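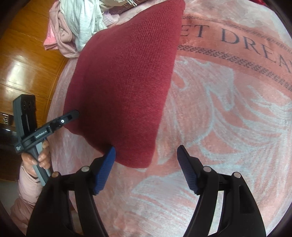 Von Kosmas Sfakianakis

Kapitel 9
Vormachen statt Programmieren: Handgeführte Greifer und Fernsteuerung

Wer einem Roboter eine Aufgabe beibringen will, muss zuerst entscheiden, auf welchem Weg die Bewegung aufgezeichnet wird. In den vorigen Kapiteln haben wir Bahnen betrachtet, die ein Ingenieur Punkt für Punkt festlegt. Für ein Blech, das immer an derselben Stelle liegt, reicht dieses Verfahren. Für ein Stück Stoff reicht es fast nie. Ein gestricktes Teil auf einer weichen Decke hat keine feste Lage und keine feste Form, und wenn man es an einer Ecke fasst, verändert sich auch die Form der übrigen Ecken. Deshalb beginnt dieses Kapitel mit textilen Gegenständen, obwohl sie in vielen Lehrbüchern erst am Ende stehen.

Wir unterscheiden im Folgenden drei Wege. Beim ersten führt der Mensch den Arm des Roboters direkt mit der Hand. Beim zweiten steuert er den Arm aus der Entfernung, zum Beispiel mit einem kleineren Arm gleicher Bauart. Beim dritten ist gar kein Roboterarm anwesend: Der Mensch hält einen Greifer in der Hand, der die gleichen Backen besitzt wie der spätere Roboter, und eine Kamera am Greifer zeichnet auf, was vor den Backen geschieht. Für den dritten Weg verwenden wir den Ausdruck »handgehaltene Vorführung«. Man kann ihn mit einem oder mit zwei Greifern gehen.

9.1 Was die Kamera am Greifer sieht

Bei der handgehaltenen Vorführung ist der Blick der Kamera an die Bewegung der Hand gebunden. Im unteren Teil des Bildes stehen die beiden Backen mit ihren blauen, gerippten Belägen, und zwischen den Spitzen liegt der Bereich, in dem gegriffen werden kann. Sind die Backen weit geöffnet, so passt eine Ecke des Stoffes leicht dazwischen. Für den Lernenden ist wichtig, dass die Backen selbst im Bild bleiben, denn aus ihrem Abstand lässt sich die Öffnung des Greifers abschätzen, auch ohne besonderen Sensor.

Der zweite Greifer erscheint oft am Rand, zusammen mit der Hand, die ihn hält. Beim späteren Einsatz gibt es diese Hand nicht mehr, und auch der Ärmel fehlt. Das Modell muss also lernen, auf die Spitzen der Werkzeuge und auf den Stoff zu achten. In der Werkhalle Skorkumberg, wo ich die Übungen zu diesem Kapitel erprobt habe, wechselten die Vorführenden darum ihre Kleidung zwischen den Durchgängen. Ob der Aufwand sich lohnt, wird in Abschnitt 9.4 besprochen.

Auch der Untergrund verdient Aufmerksamkeit. Eine gemusterte Decke mit Buchstaben, Borten und hellen Blattformen bietet viele Kanten, die mit der Kante des Gegenstandes nichts zu tun haben. Rot auf Rosa ist dazu schwieriger als Rot auf Weiß. Anfänger wählen gern einen einfarbigen Tisch, und für die ersten 40 Vorführungen ist dagegen nichts zu sagen. Danach soll der Untergrund wechseln, und es sollen auch andere Textilien in der Nähe liegen dürfen.

9.2 Führen mit der Hand oder aus der Ferne?

Die Fernsteuerung hat einen klaren Vorteil: Die aufgezeichnete Bewegung ist bereits eine Bewegung des Roboters. Kein Gelenk wird verlangt, das es nicht gibt. Der Preis dafür ist die Zeit. In unserer Übungsgruppe in Gonditz brauchte ein geübter Teilnehmer für 80 Vorführungen mit Fernsteuerung einen ganzen Samstag, mit zwei handgehaltenen Greifern war er am Mittag fertig. Umgekehrt mussten wir von den handgehaltenen Aufnahmen einen Teil verwerfen, weil das Handgelenk eine Drehung gemacht hatte, die der Arm nicht nachmachen konnte.

Bălan und Usov, zwei Teilnehmer des gleichen Kurses, haben daraus einen gemischten Ablauf entwickelt. Sie nehmen etwa 100 Vorführungen mit der Hand auf und ergänzen danach mit Fernsteuerung nur diejenigen Stellen, an denen der Roboter scheitert – meistens das erste Fassen der Kante. Diesen Ablauf werden wir in den Übungen benutzen.

Bevor Sie weiterlesen, legen Sie bitte ein weiches Kissen oder einen Pullover auf eine Decke und heben Sie ihn mit zwei Küchenzangen an. Notieren Sie, welche Zange zuerst schließt und wohin die andere sich während dieser Zeit bewegt. Die Notizen brauchen Sie in Abschnitt 9.3, wo wir die Vorführung in Phasen zerlegen.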